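Practical Housekeeping for Small Offices
Handout 7: Sorting, coiling and storing cables
Course leader: Hanneke Verbruggen
Pirnbridge Adult Learning, November group

Please read this handout before the practical session and bring it with you. You will need a soft tie or two, a pencil, and the cables from one drawer at home or at work. Do not sort the drawer beforehand. It is more useful for the whole group if it comes as it is.
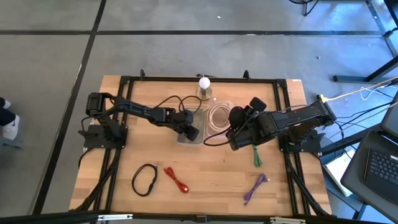
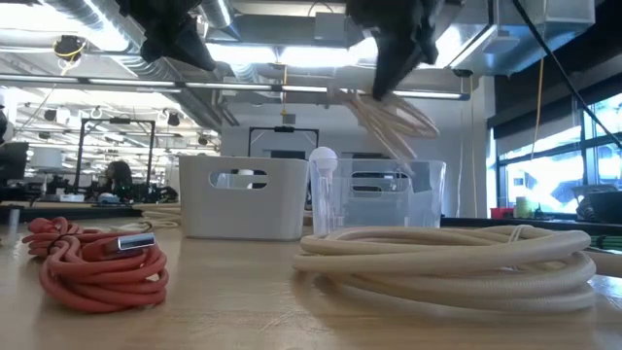

Cables and clear bins on a wooden table. The second picture is the closer one, and there an off-white bin stands beside the clear one.

1. What we mean by a sorted cable

In this course a cable is sorted when three questions have an answer: what does it connect, how long is it, and where does it live. Many people can answer the first question only. They know that it is "the printer one", but they must unroll it to know if it reaches the wall, and afterwards they put it back in the nearest box.

In the first part of the session we only look and name. We do not throw anything away yet. Els Dewulf, who taught this unit before me, always asked the group to keep their hands off the waste bag until after the coffee, and I have kept her rule. When people start with throwing away, they throw away the charger of the camera.

2. Laying out

Clear the table first. Then put the cables down with space between them, one by one, and if two are knotted together, leave them as a pair and go on. You can open the knots later when you see all the ends.

Look at the ends and not at the colour. Colour helps you to find a cable again, but it says very little about what the cable does. The red braided cable in the second picture is a good one to practise with: the metal USB connector lies on top of the coil, so you can read the type of cable without opening anything. Try to finish your own coils like this, with at least one end on the outside.

Groups we use at the table:
– charging and data
– network
– picture and sound
– mains leads
– I do not know

The last group is allowed. Please use it. A cable in the wrong group costs more time than a cable in no group.

3. Coiling

Hold one end in your left hand, with the connector pointing to your wrist. With your right hand bring the cable round in loops of the same size. Let the cable decide the direction. Most cables remember how they were rolled before, and if you force them the other way they will spring open in the bin.

Do not wind a cable around your elbow and hand. It is quick, but it twists the wires inside at every turn. Do not fold it sharply near the plug either, this is the place where most cables break.

A thick cable wants a big loop. Compare the two bundles at the front of the second picture. The red one is compact and rounded, while the beige one makes a wide, flattened oval. You may find this untidy, but I would leave it so. If you press a thick cable into a small circle, it takes more force from the tie, and it will be unpleasant to unroll next time.

4. Ties

Both of those bundles have a tie, a black one on the red cable and a thin whitish one on the beige. A tie should hold the loops together and still let you push a finger under it. If the sleeve of the cable becomes narrow at that place, it is too tight.

For cables that are used every week, take a tie that opens by hand. Kobe Bakker will bring a roll of the Cuypers fabric tape, which you can cut to length. Rubber bands are not good for long storage. They become sticky, and then they break.

5. Choosing the bin

A clear bin shows what is in it, and for a shared cupboard I find this the strongest argument. In the first picture you can see the beige coil in the clear right-hand bin, and no label is needed to know that it is a cable bin. An opaque bin looks calmer on an open shelf, but it must have a label on the front, and somebody must keep the label true.

Put the big coils in first and the small ones on top. Stop when the coils reach the rim – a bin which is pressed full will be emptied on the floor by the first person who needs something from the bottom.

Light bulbs do not go in with cables. There is a bulb-like object near the bins in both pictures, so it is a fair moment to say it. Give bulbs their own small box with some paper.

6. Labels

Write the device and the length, for example "Monitor, 2 m". Put the label near the plug that stays at the wall, as this is the end you see when you are on your knees under the desk. Pencil on paper tape stays readable longer than ballpoint.

7. For the practical session

Work in pairs. Each pair takes one drawer and two bins. Roos Leemans will go round with spare labels. Write down which cables stayed in the "I do not know" group, and give the list to Ruaridh Dunbar at the end.

Homework: do one more drawer by yourself and write half a page on what was difficult. Hand in by Dec 31, 2025, on paper or by e-mail.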